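3.2 The student course and the choice of tasks

The data described in this paper were recorded in a one-term course for second-year students at the technical college in Flurberg. The course had existed before under the title Practical Automation, and in its older form the students programmed a small industrial arm to sort blocks. We changed it for two reasons. The block exercise was solved by most groups in the first two weeks, and the students learned little from the remaining time. Also, we wished to know if a class without earlier experience in robot learning can produce demonstrations which are good enough to train a policy.

Thirty students were registered. They worked in small groups, and each group was responsible for one family of household tasks from the first session until the final presentation. The groups were free to propose the objects themselves. We only asked that the objects fit on the table, that they are safe to handle and that at least one of them can change its shape. The last condition was disliked by the students at the beginning. Rigid objects such as cups and boxes are easier to plan for, and several groups tried to convince us that a sponge is enough. In the end the list contained towels, socks, a cloth bag, and a number of hats and caps.

The hat family was taken by the group which named itself Korum. Their task was to place a hat on a wire stand, to correct its position with both grippers and to take it off again without pulling the stand over. It looks simple when a person does it with bare hands. With two hand-held grippers it is much less simple, as Figure 3 may suggest. A soft crown gives way under the finger before the hat itself moves, so the student must decide how far to press while feeling very little of the contact.

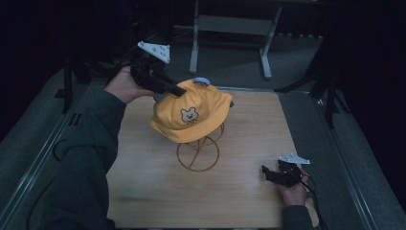

Vol. 12, No. 4, p. 217

Figure 3. The hat task. A bucket hat on the wire stand, with one hand-held gripper at the crown and the other held open at the lower right.

The grippers were used without any robot arm during recording. The student holds one in each hand and performs the task directly at the table. This way of working was chosen mainly for the reason of cost, but it had a second advantage in the classroom. A group could begin to record in the second session, while in the former course the students waited several weeks until they were allowed to move the arm alone. We used the recording software Jurnari, which was written in our department by earlier students and which stores the two gripper signals together with the video. Its interface is not beautiful. It was stable during the whole term, except for one afternoon when the disk was full and no group noticed it until the end of the session.

3.3 Recording procedure

Before each recording day the group wrote a short plan on one page. The plan had to contain the start position of every object, the order of the movements and the condition under which a demonstration is counted as finished. For the hat task the first version of this condition was "the hat is on the stand". It was not sufficient. Two members of the group accepted a hat that was hanging at one side, and the other members did not accept it. The second version required that the brim is level to the eye and that both grippers have released the hat. After this change the disagreements became rare, and we advise other teachers to discuss the finishing condition before the first recording and not after it.

Each demonstration was limited to 54 seconds. The limit was found by trial with the towel group and was then kept for all families, so that the files could be handled in the same manner. A demonstration which passed the limit was stopped and marked as incomplete, but it was not deleted. We come back to the incomplete demonstrations in Section 5, where they are used for a separate test.

Altogether the class recorded 3170 demonstrations. From these, 2000 were selected for training. The selection was made by the students themselves, and every group judged the recordings of a different group. At first we planned to do this work in the teaching staff. The exchange between groups was introduced only when we saw how long it would take, but it became one of the more useful parts of the course. Students who had complained about strict rules for their own recordings were often more strict with the recordings of others.

The most frequent reasons for rejection were a wrong start position, an unnecessary pause in the middle of the task and a gripper which left the view of the camera. In the hat family there was one additional reason. Some students steadied the stand with a finger of the hand that held the gripper. The result looks correct in the video at first sight, but the policy cannot repeat such a movement, as it has no free finger. The Korum group wrote a note on this matter in their plan and made the rejected demonstrations again.

3.4 Observations on the students' work

We did not measure the learning of the students in a formal way, and the following remarks should be read with this in mind. In their reports, many students wrote that they had believed the difficult part of robot learning to be the network. After the course they gave more attention to the table, the light and the description of the task. One report compares the work with the keeping of a laboratory notebook in chemistry, which we find a fair comparison.

The groups differed much in their habits. The sock group recorded quickly and lost many demonstrations in the selection. The Korum group recorded slowly, changed the angle of the hat on purpose from one demonstration to the next and kept a list of the angles already used. This variation was not requested by us. It had a visible effect on the trained policy, as shown in Section 4, where the hat task is compared with the cloth bag task under a moved start position.

The plans of all groups and the selection form are stored in the course archive, and copies can be requested from the department. The version of the form used in this study was last changed on 21 Aug 2026.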